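Galura Under-Shelf Rail
by Fistier

Item 13-2
In stock, ships in 2 business days

The Galura is a steel rail that mounts to the underside of a wall cabinet or shelf and holds mugs, ladles, measuring cups and dish towels. It takes up no counter space. The rail comes with six hooks, and more can be bought separately.
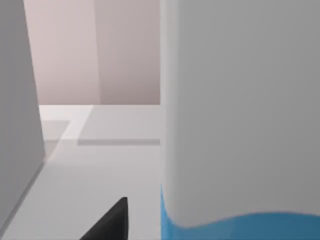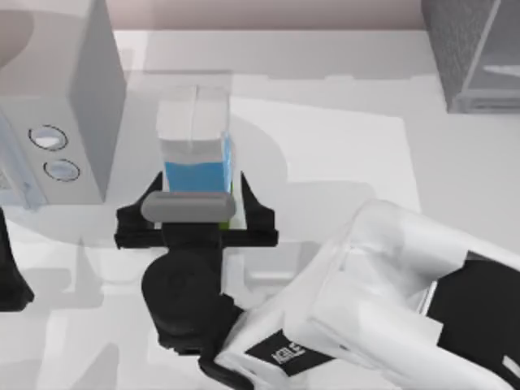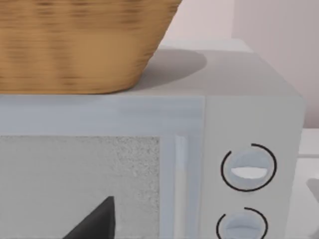 The rail is made from one piece of brushed stainless steel with a closed end cap on each side. Hooks slide on before the second cap is fitted. If you want to add hooks later, take the cap off with the small hex key in the box.

Two mounting methods are included. The screw plates are the stronger choice and suit solid shelves. The adhesive plates are meant for light use, such as towels and plastic cups, and should be left overnight before anything is hung from them. Do not use the adhesive on raw wood or wallpaper.

In the box
Rail
6 hooks
2 screw plates with screws
2 adhesive plates
Hex key

Care
Wipe with a damp cloth. Hooks can go in the dishwasher. Scouring pads will leave marks on the brushed finish.

Fit
The Galura uses the same plates as the older Cledance rail, so you can swap one for the other without drilling new holes. Hooks from the Szalai range are too narrow and will not slide on.

Returns
Unused rails can be returned within 100 days. Adhesive plates cannot be returned once the backing is removed.

Customer review
Nele Coppens, November 20, 2021
Solid and easy to put up. The instructions are small print and the screws could be a little longer for a thick shelf. I used my own.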